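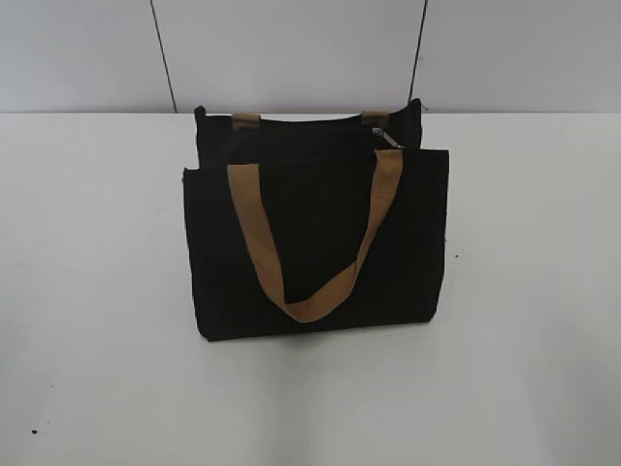 Bench notes: the arm learns to carry the shopping

Regular readers will remember that last October the members of the Grolness shared workshop voted to build a robot arm, largely on the strength of a talk by Imre Szalai that contained very few numbers. The numbers have since arrived. So has the arm, in the sense that it is bolted to the end bench by the grey wall, it moves when asked, and it has now gone 12 sessions without hitting its own power supply.

The job we picked for it was a modest one. Take hold of a cloth shopping bag by the handle, lift it, put it down again somewhere else. Sérgio Prata wanted to start with wooden blocks, as everyone does, and was outvoted by people who already own enough wooden blocks. He has been very good about it and mentions it only at the start and end of each session.

Why a bag

A block stays the shape it was when you last looked. A bag has opinions. You stand it up, turn round for the screwdriver, and it has slumped into something new. Our test bag is black, with tan webbing handles and a zip, and black was a poor choice which we made because it was hanging on the door. All the folds and seams vanish into one dark lump as far as the software is concerned. The handles, mercifully, are a different colour, and the whole plan now rests on that.

The front handle hangs down in a loop against the cloth. To pick the bag up, one finger has to get behind the webbing and the other has to stay in front. We can all do this without putting our tea down. The arm's early method was to press firmly on the front of the bag until it fell over backwards, and then report success.

The fault there was mine. I had written the check for "bag has moved", and it had.

The fingers

We are on the third set. The first pair came from a drawing Imre found and were smooth, so the webbing slid straight off. The second pair had rubber pads glued on, and the pads stayed with the bag while the fingers went home. The present pair are printed in black with fine ribs down the length, and the webbing seems to like them. The tip of the right one has a jagged nick in it. I have offered to print another, but Imre says he has only just got used to this one.

The housing came off Sérgio's printer at home after ours refused, and it is held together with Witberg screws from the blue tin. Please stop borrowing from the blue tin. If you need a screw there is a red tin, which contains every screw anybody has ever regretted buying.

The camera sits at the wrist and looks out past both fingers, so a good part of every view is taken up by our own handiwork. I had hoped to move it back a bit. Sérgio pointed out that if the fingers are always in the same corner of the view, the software always knows where they are, and he was right, so it stays.

What the arm has to work with when it is off to one side of the bag, fingers wide open, is mostly table. White table, black bag in one corner, the strap looping across it. Half of the work so far has been persuading it that the interesting part is the strap.

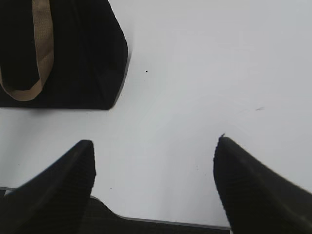
Specks

A word on cleaning. The table top is white, and every dark crumb on it is a potential object of desire. In one run the arm ignored the bag altogether and went down very carefully on a speck, closed its fingers, lifted, and carried nothing at all to the drop point with what I can only describe as tenderness. We have since told the software to ignore anything smaller than a strap. I would still be glad if people would wipe the bench down after filing things on it.

Scores so far

Imre keeps the log. Over 127 tries the arm has lifted the bag by the handle and set it down upright in 70 of them. The rest are sorted into "dropped", "missed", "hugged" and "other". Most of the hugs were early on. "Other" includes the one where it got hold of the zip pull, which I thought was rather clever, and Sérgio thought was a reason to go back to blocks.

All of these were with the bag empty. We tried it once with a bag of sugar inside and the shoulder motor made a noise like a gate. The Macedo motors we ordered in the winter are supposed to manage up to 2 kilos at full stretch. They are still in their box, because fitting them means taking the shoulder apart, and the shoulder is the only bit that has never given us any trouble.

Next

Fit the motors. Rewrite the part that decides which handle is the front one, as it gets muddled when the back loop flops forward. Try a bag in another colour, if someone will donate one (no logos, no holes, nothing that has had fish in it). Members who came over from the Flikov group have asked whether the arm could be made to open the bag as well, and the answer for now is that they are welcome to come and try.

The end bench is booked for the arm in the evenings until further notice. If you need the big vice, it has been moved next to the sink, and yes, we know. The code is on the workshop machine in the folder called bag_final, and not in the one called bag_final_2, which is older.

26 May 2023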